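Cable end (handling)

From the Hulport Workshop Wiki, a reference for small shops and home benches

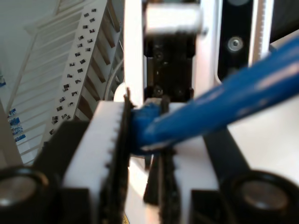 A cable end is the last short stretch of a cable, cord or rod, up to the point where it stops or goes into a fitting. In shop talk the word also covers the cap or plug put on it. Handling the end – gripping, feeding, seating, pulling back – is treated as its own job in most wiring guides, separate from laying the run.

Names

"Tail" and "free end" are both common. "Tip" means only the very end face and the bit of curve next to it. Older Quintero catalogs use "nose" for a rounded tip, and the word hangs on in some shops. Not to be confused with the standing part, the length that stays put while the tail is worked.

Shapes

Square cut. Quick to make, catches on the edge of a hole. Usual for ends that get stripped anyway.

Rounded. Goes into a hole or sleeve with less fuss. Molded that way, or filed, or capped.

Tapered. For pulling through long runs. Needs more length, so wasteful on short pieces.

Color

Blue, red, black and white are the ones most kept in stock. Color on its own doesn't say what a cable carries, and shops differ. The Fasgate shop kept blue for practice pieces only, a habit picked up by several others nearby. Dark colors hide scuffs. Bright ones are easier to find on a floor.

Gripping

Hold near the tip but not on it. Too far back and the tail swings; too close and there's nothing left to go in the hole. For a thin cable a finger's width of free tip is the usual advice, more for stiff stock.

Smooth jackets slip in bare metal jaws. Soft pads or a ribbed face help, and spread the squeeze over more of the jacket. Hard jaws leave dents, which matter little on solid rod and quite a lot on anything with a core. Wipe off oil first. Talc is sometimes used on sticky jackets – not before gripping, obviosly.

An angled approach is fine for picking up. For seating, bring the end in line with the hole, then push. Most bent tips come from pushing first and lining up after.

Practice pieces

Short lengths of plastic rod or scrap cable, used for learning the job without wasting good stock. Estrella Ayala's bench notes, first passed around at Fasgate and later copied widely, suggest sets of six in one color with the tips left as they come. Vavelow sold precut pieces in bags of 1,000 and later 2,000, mostly to schools. The larger bag was dropped one September; the smaller stayed.

Trinidad Villalobos, who revised the notes, argued for mixed stiffness in each set, on the grounds that learners get used to one feel and then fumble the next. Ayala's version has stayed the more common of the two. Neither says anything on storage.

Storage

Flat or hanging. Coiled tails keep a curve, stiff ones especally. Warm them by hand and straighten before use. Throw out pieces with a split or flattened tip.

See also: Ferrule; Grommet; Jacket (cable); Strain relief

Last edited Aug 8, 2022. Section on tapered ends needs sources.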